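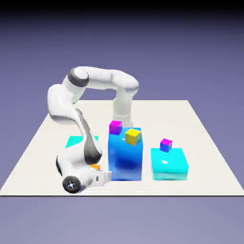

El brazo simulado durante la prueba de comparación de controladores, con la pinza junto al bloque azul. Imagen: Griltard.

Griltard compara dos controladores para la misma pinza y publica los resultados de 1.134 intentos

El laboratorio de manipulación de Griltard ha dado a conocer los resultados de una comparación entre dos controladores para brazo robótico, realizada íntegramente en simulación. Los dos programas, llamados Tannous y Flornell, manejaron el mismo modelo de brazo blanco con pinza paralela y se enfrentaron a la misma tarea: coger cubos pequeños y cambiarlos de sitio entre plataformas de distinta altura.

Tannous es un controlador de posición. Calcula la trayectoria completa antes de mover el brazo y la sigue hasta el final. Flornell regula la fuerza de contacto y corrige el recorrido durante el descenso. Griltard utiliza el primero desde hace varios años en sus bancos de trabajo y el segundo llegó en primavera como candidato a sustituirlo.

La comparación se ejecutó en Trondora, el simulador propio de la empresa. El ensayo sumó 1.134 intentos. Los primeros 134 sirvieron para ajustar las ganancias de ambos controladores y no cuentan en la clasificación. Los 1.000 restantes se repartieron a partes iguales, con las mismas posiciones iniciales para uno y otro.

El escenario es deliberadamente sencillo. Sobre una mesa lisa de color claro se colocan una placa turquesa plana, un bloque azul alto y un bloque cian más bajo y ancho. Los cubos pueden empezar en cualquiera de las plataformas o directamente sobre la mesa, y a menudo comparten superficie. El brazo tiene que pasar entre unos y otros sin derribar nada.

«La altura es lo que separa a los dos», explica Oddur Stougaard, responsable de los ensayos. «En una superficie baja, cualquiera de ellos hace el trabajo. Cuando la pinza tiene que entrar al lado de un bloque alto, con dos cubos encima que no se pueden tocar, empiezan las diferencias».

Según los datos facilitados por el laboratorio, Tannous completó antes los traslados a la placa turquesa y fue también el más regular en el bloque cian. Flornell obtuvo mejor resultado en el bloque azul, sobre todo cuando el cubo estaba girado respecto a la pinza o asomaba por el borde. En esos casos el controlador de fuerza redujo la velocidad al notar el primer contacto y reorientó los dedos antes de cerrar.

La ventaja tiene un coste. Flornell tardó más en casi todas las variantes de la tarea y en 20 intentos agotó el tiempo máximo sin haber soltado el cubo. El laboratorio contabilizó esos casos como fallos, aunque el objeto no se hubiera caído. Tannous no superó el límite de tiempo en ninguna ocasión. Sus errores fueron de otro tipo: roces con el bloque azul durante la aproximación lateral y cubos vecinos desplazados al retirar la pinza.

Stougaard pide cautela con la lectura de las cifras. El modelo de contacto de Trondora trata los cubos como cuerpos rígidos y asigna a todos el mismo rozamiento, de modo que un cubo magenta y uno amarillo se comportan igual salvo por su posición. En un banco real habría que contar con superficies gastadas, piezas que no son del todo cuadradas y sensores con ruido. «Una simulación nos dice dónde mirar. No vamos a cambiar el controlador de una línea con esto solo», señala.

La percepción también quedó fuera del estudio. Los dos controladores recibieron del simulador la posición exacta de cada cubo, sin pasar por ninguna cámara. El equipo lo decidió así para no mezclar errores de visión con errores de movimiento. La contrapartida es que los resultados no permiten saber cómo respondería cada programa cuando el propio brazo tapa el objeto que debe coger, una situación frecuente en los montajes con una sola cámara fija.

Varios usuarios de Trondora habían pedido que la comparación incluyera una pinza de tres dedos. Griltard descartó esa opción para esta ronda. La pinza paralela es la que montan casi todos sus clientes, y cambiarla habría obligado a repetir el ajuste completo de los dos controladores. La empresa no excluye estudiarla más adelante.

La siguiente fase empezará en noviembre y se hará con un brazo físico. Se mantendrán la mesa lisa y las tres alturas de plataforma, y se añadirán cubos de goma y de madera. El laboratorio quiere probar además una configuración mixta en la que Tannous se encargue del desplazamiento largo y ceda el mando a Flornell en los últimos centímetros. La transición entre ambos es, de momento, el punto menos resuelto: en las pruebas preliminares el brazo daba un pequeño tirón al cambiar de controlador.

Los archivos de las escenas, los registros de los 1.000 intentos válidos y los parámetros de ajuste están a disposición de los usuarios con licencia de Trondora. Para reproducir el ensayo hace falta la última versión del simulador, ya que las anteriores calculan de otra manera el contacto entre los dedos y las aristas del cubo.

Griltard presentará los detalles el martes a las 16.00 en una sesión en línea abierta a clientes y centros de formación. La inscripción es gratuita y se cierra una hora antes del comienzo. La grabación se publicará después en la sección de ensayos de su página.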